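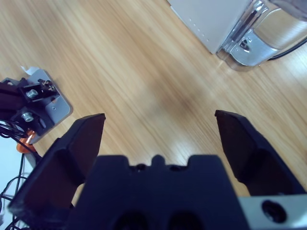 **A new coffee table for the second floor at Plastside**

If you have walked past the old mail nook on the second floor of the Plastside building lately and caught a very welcome smell, you were not imagining things. The coffee corner that people have been asking for since the vending machine was hauled away in the spring is finally up and going, and by the looks of it the mugs will be getting a good deal more exercise than they did all summer.

The corner opened at the beginning of August, without a ribbon or a speech, which seems about right for a place where you mostly stand in your socks of a morning and wait for a small cup to fill. There are 14 businesses in the building these days, from the two-desk translation office by the stairs to the big Grundden showroom downstairs, and every one of them chipped in something. Grundden gave the shelf for the mugs, Venckus (the bookbinders on three, for anyone new) printed the little price cards, and the rest came out of the shared kitchen fund.

The heart of the thing is a glossy white capsule machine with a chrome lever, and it lives on a light wooden table with plenty of grain in it. The capsules hang on a black wire stand beside it, and there is a teal-blue tray to carry your drink on if you have a way to go.
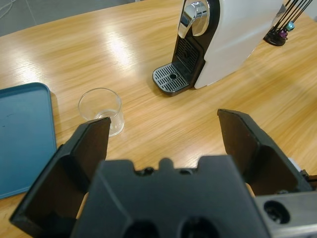
Capsules are bought in bulk through Kastutar, the wholesaler over the river, who delivered 900 of them in the first order. That sounds like an awful lot of coffee until you remember how many people come through here before lunch – and the first box was already looking pretty thin by the second week! A second order has gone in, with a few milder kinds this time, after several people mentioned (quite politely) that the dark one had kept them up half the night.

Payment is by the honor jar, same as the old cookie tin. Put your money in when you take your capsule, and if you only have a large bill, the front desk will make change for you any time before 5 in the afternoon. After that the desk is closed, but you can write your name on the pad and settle up the next morning.

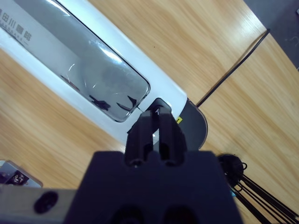 *Charalambos Nikolaidis*
*Editor, Plastside House News*

The building owners set aside 3000 dollars at the start of the year for doing up the shared spaces, and it is nice to be able to report that the coffee corner has used up only a modest slice of it. What is left will go toward better lights in the bike room and a new door for the ground floor restroom, the one that sticks so badly whenever it rains. Work on the door should start once the carpenter is back from his vacation, so please be patient and give it a good shove in the meantime.

A few small house rules have been taped up on the wall by the window, and they are worth repeating for those of us who never read what is on walls. Fill the water tank when you see it getting low. Empty the drip tray if you are the one who filled it. Glasses go back on the shelf clean and dry, and the table gets a wipe with the soft cloth, never the green scrubber, which was very hard on the counter in the old kitchen and would be no kinder to this wood. Used capsules have a bin of their own under the sink, and that bin goes out with the metals.

Tea drinkers have not been forgotten either. The kettle has been moved over from the third floor, and there will be a basket of tea bags just as soon as somebody brings one in – a plain black and a peppermint would do to begin with, and anything fancier would be a lovely surprise.

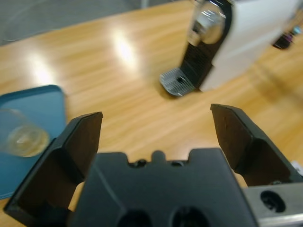 Could there please be some decaf in the next box, asks a note left in the suggestion folder, and could we also have a second chair, as it is hard to have a proper chat with one person sitting and the other leaning on the doorframe. The same note goes on to say that the writer has met more neighbors over that table in two weeks than in four years of riding the elevator, and would be glad to bring in a lemon cake once the weather cools down.

Decaf has been added to the list. As for the chair, there are two spare ones in the storage room behind the Grundden showroom, both a bit wobbly, and anyone handy with a screwdriver is very welcome to pick up the key at the front desk and have a go at them.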